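Safe Use of Hand-Held Grippers in Shared Workrooms: A Proposed Code of Practice
Student project report, submitted by Citlali Mendoza

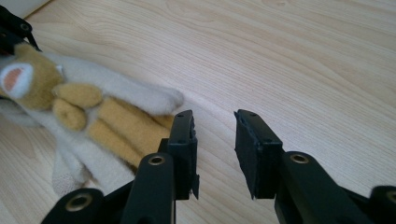 Who should be responsible for checking a hand-held gripper before it is used?

The person who is about to use it should carry out the check and sign for it, even when another student checked the same tool earlier in the day.

1. Purpose

The project set out to write a short code of practice for students who record handling tasks with hand-held grippers. The department already follows general rules for machine tools, but those rules were written for fixed equipment with guards and do not cover tools that are carried. The draft code was prepared in November and tried in the Mornlow workroom.

2. Method

Existing workroom rules were read and compared with the log of minor incidents. Users of the room were then interviewed, and the draft was applied to 15 recording periods. More than 400 separate handling attempts were covered. Soft goods were included because the existing rules refer only to rigid parts.

3. Findings

Most entries in the log concerned pinched fingers and loose fasteners. Pinching occurred mainly at the linkages, while users were changing their hold on the tool. Loose fasteners were usually found at the end of a period, when it was no longer possible to say which recordings had been affected.

Plush and knitted items raised a separate concern. Loose fibers can collect at the joints, and fabric can be drawn between moving parts if the fingers are closed too quickly.

4. Proposed rules

4.1 Pads, screws, and bushings shall be inspected before each period. A tool with a loose pad shall be tagged and withdrawn.

4.2 Fingers shall be kept clear of the linkages whenever the tool is in the hand.

4.3 When two grippers are used on one object, a single operator shall control both – shared control is not permitted.

4.4 Soft items shall be checked for loose threads. Joints shall be cleaned after use with such items.

4.5 Faults shall be entered in the Uvgate log before the next user begins, together with the number of the last good recording.

5. Limits of the work

The trial took place in one room and with one type of tool. Rule 4.3 was the least popular with users, and two of those interviewed asked for an exception during training. The exception was not adopted, but it should be reviewed if the code is extended to the Trivico laboratory.

Comments (3)

Dwivedi
Does 4.1 apply after a short break, or only at the start of a period? Our group stops quite often.

C. Mendoza
Only at the start, unless the tool has been dropped or passed to another person. I will add that to the wording.

labuser2
Please keep 4.5. We lost a whole afternoon of recordings to one loose screw.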